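Review: Kramer two-finger hand-held gripper, after 2,000 cycles
Jul 24, 2026 | 14 shares | 3 comments

The Kramer ships with the linkage assembled and the fingers loose in a bag. Fitting them took 20 minutes. The instructions have you tighten the finger screws with the jaws closed, and that order matters: tightened open, the blocks meet at the tips and leave a wedge of daylight lower down.

Pivot play is the weak point of most tools in this class. On this one it was low out of the box and is still low. I use woven mesh as a closing test, because a thin sheet slides out at once if the faces are not parallel.
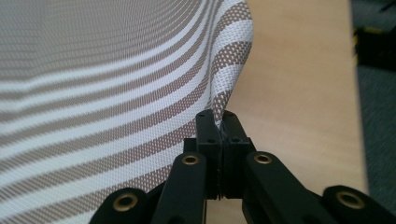 Els Van den Broek wrote in to say that mesh flatters any gripper, since the weave gives the faces something to bite, and that she sets hers up on plain film. Fair point. I repeated the test on film and had to realign the right finger once - after that it held.

Maintenance is light. Wipe the pivots, check the screws every 8 hours of use, and leave the oil alone unless the arms start to drag. Kramer sells fingers in pairs only, an annoyance if one wears first. Mine have not worn evenly: the left block has a rough, chipped edge on one side, while the face of the right is still smooth.
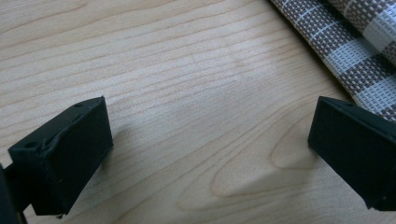 Replacement fingers are the main running cost, and I would order a set with the tool. Swapping them needs one driver and no shims. I judge a pair by the inner faces and let scuffs go, so the dull marks on the black surface of the left finger do not count against it. The chipped edge does, and I will change both in August.

Rating: 8 out of 10. Two points off for the pairs-only policy and the setup sheet.

Contact | Copyright Trustari | Back to top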